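Speaker notes – what our two-arm cell taught us about stopping
8 July 2025, by the Lernell bench team

Hello, thanks for staying past lunch. I'm going to talk about a fault, and it's one we caused ourselves.

The cell is called Teuber. Two arms, shared tabletop, picking household bits and putting them away. By December we'd logged 2,703 picks and I'd got a bit smug (pause, let them laugh).

Then the left arm kept driving down after a stop had been sent. It travelled 12 mm further than it should have and bent a finger. No one was hurt – the doors were shut – but the log said "stopped" the whole time!
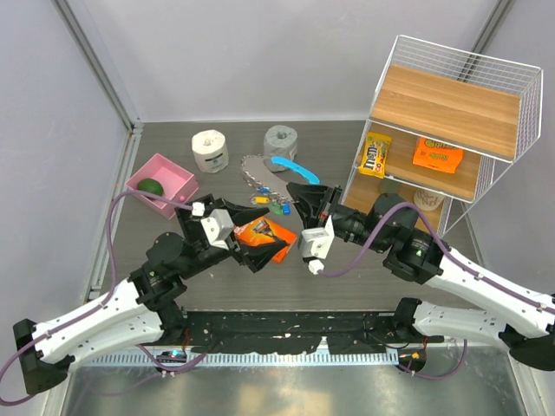
The stop signal went to both arms through one queue, and a backlog of sensor messages was sitting in front of it. The right arm read it in time, the left didn't. Now think how close these two work: with the left gripper over the orange package, there's only a short gap between the white modules. A late stop there is a collision.

We moved the stop onto its own line, and we cut speed to 80 mm a second whenever the grippers share the middle. Rallum lent us a tester and we ran it for 2 weeks. I'd still like a proper hardware check on the brakes, so if anyone from Jindov is in, come and find me. Next slide – the timing plot.

Last updated: after the rehearsal
© Lernell | Contact | Back to top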